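The Brovham Correction

1. Station

The tide station at Brovham stood at the end of a stone pier and had been recording the level of the water for 164 years. The keeper had held the post for ten of them. The work consisted of reading the brass staff at fixed hours, comparing it with the trace on the Olix drum recorder, and entering the difference in the ledger. The difference was rarely more than the width of a pencil line.

In January the difference reached 6 millimeters. The keeper cleaned the stilling well, checked the float for leaks, and replaced the wire. The next reading also came out at 6 millimeters. So did the one after it.

A fault in an instrument tends to drift. It grows, or it comes and goes with temperature. A constant offset usually means that something has been moved once and then left alone. The keeper wrote this in the margin of the ledger and went to look for whatever had been moved.

2. Benchmark

Every level at Brovham was referred to a bronze bolt set in the wall of the old customs house, 100 meters inland. The keeper carried the level and the staff up the pier in two trips, set up at the halfway point, and ran the line out and back. It closed to within a millimeter. By that line the bolt was where it had always been, and the pier was where it had always been.

The drum recorder was therefore right, and so was the staff, and they disagreed.

The keeper ran the line again at four in the morning, when there was no traffic on the quay. The result was the same. There was frost on the tripod legs, and the bubble took a long time to settle. From the halfway point both lamps could be seen - the one over the customs house door and the one in the station window - and they looked exactly level, which they were not and never had been.

3. Correspondence

The survey office in Zakaria replied to the keeper's letter after ten days. The reply was one page. It stated that offsets below 10 millimeters were within tolerance and should be absorbed into the monthly mean. A form was enclosed for this purpose.

The keeper filled in the form but did not send it. A mean was a reasonable thing to want from a station, and most of the people who used the ledger wanted nothing else. But the staff was read by eye, and the eye was the keeper's, and no column on the form allowed for that.

That evening the keeper took down the ledgers of the previous keeper and opened the last volume. The readings were neat and slanted to the left. On the final page, under the last entry, there was a short line in the same hand: "I have been reading from the step." 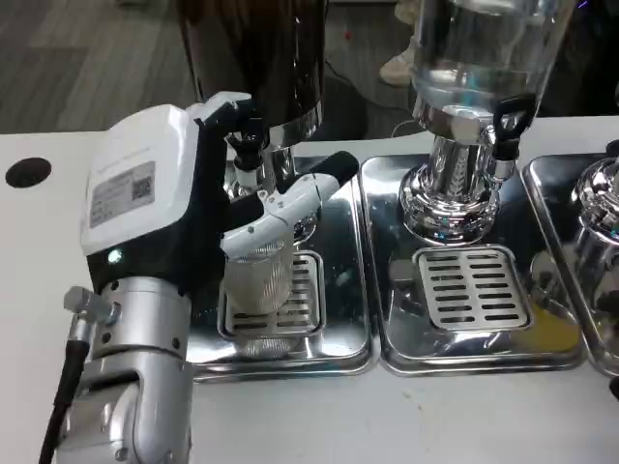
4. The step

There was one step at the foot of the staff, a block of granite worn down in the middle. The previous keeper had been short and had stood on it. The present keeper had always stood beside it, on the boards, and bent slightly at the knee to bring the eye down to the mark.

Since the new year the keeper's knee had been bad, and the bending had stopped.

It was a matter of parallax. The keeper worked it out on the back of the form from Zakaria: the distance from eye to staff, the gap between the scale and the water in the glass, the change in height. It came to 6 millimeters, with a little left over.

The keeper put the Dinoron lamp on its hook, went down to the staff, and read it twice, once standing and once bent. The second reading agreed with the drum. It took some time to straighten up again.

The correction was entered in red, back to the first of the month, with the cause given as "observer." Then the keeper fetched a low stool from the kitchen, cut two of its legs to suit the slope of the boards, and cut the other two to match. The morning reading was taken sitting down, at six, with the water falling.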